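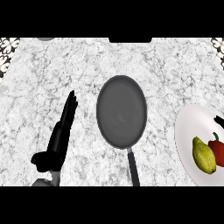 I've had the new Mustura record on since six this morning and the neighbours have been very patient. It's called Ivcombe, it runs to 40 minutes, and I've now heard it enough times that I'm humming the bass parts while I brush my teeth. Most of my listening gets done in the kitchen, leaning on white marble with fine grey veins in it, staring at the black-and-white scrolls on the tiles, and the second track suits that sort of staring very well. It goes round and round, curls back on itself, and then you realise the tune you thought was the chorus has been sitting underneath the verse the whole time.

For anyone new to them, Mustura are a four-piece: Ginevra Sanna sings and plays a beaten-up nylon string guitar, Kiprono Kinyua is on bass, Josphat Lukumay drums, and Mwanahawa Odera does keys, harmonies and (on this one) quite a lot of clarinet. I first saw them a few years back in the back room of a pub, supporting a band whose name I've completely forgotten. There were maybe a dozen of us. I bought the EP off Ginevra at the bar and she gave me the wrong change in my favour, and when I went back with it she told me to put it toward a beer. So I'm not neutral, sorry!

The first album, Nadar, was a lovely thing but it was very polite. Everything was mixed so you could hear every finger on every string, and I used to put it on for visitors. Ivcombe is scruffier. Bernardo Pinheiro produced it at Wovham, the old dairy shed he's been turning into a studio, and he's let the drums get loud and boomy in a way I wasn't ready for. The opener, "Salt on the Road", starts with a full minute of Josphat on brushes before anyone else bothers turning up. I thought my speakers had died.

Favourites so far: "Ferry Weather", which is the one with the curling tune, and "Second Cousin", which has the best harmonies they've ever done. Mwanahawa goes up for the high part in the last verse and holds it, and holds it, and Kiprono just drops out and leaves her there. I rewound it three times on the bus. "Lantern Hill" I'm less sold on. It's 126 beats a minute (yes, I checked, I was trying to work out if I could run to it) and it feels like a different band has wandered in with a drum machine. My sister reckons it's the best song on the album, so what do I know.

The last song is only Ginevra and the guitar, one take, and there's a chair creak halfway through that they've left in. I hope it stays in on the vinyl too. Speaking of which, the coloured pressing is 60 dollars with postage and I've been going back and forth on it all week – I already have the download, and the turntable needs a new belt. I'll probably cave.

They're touring it in December, mostly small halls. I've got a ticket and a spare if anyone local wants to come along, just leave a comment. Doors at seven, and bring a cushion because the seats in that hall are shocking.

14 comments | 40 shares

Recent posts
Why I still make mixtapes for the car
Three support acts that beat the headliner
Learning clarinet at my age, part two
Nadar, revisited
The great record shelf reshuffle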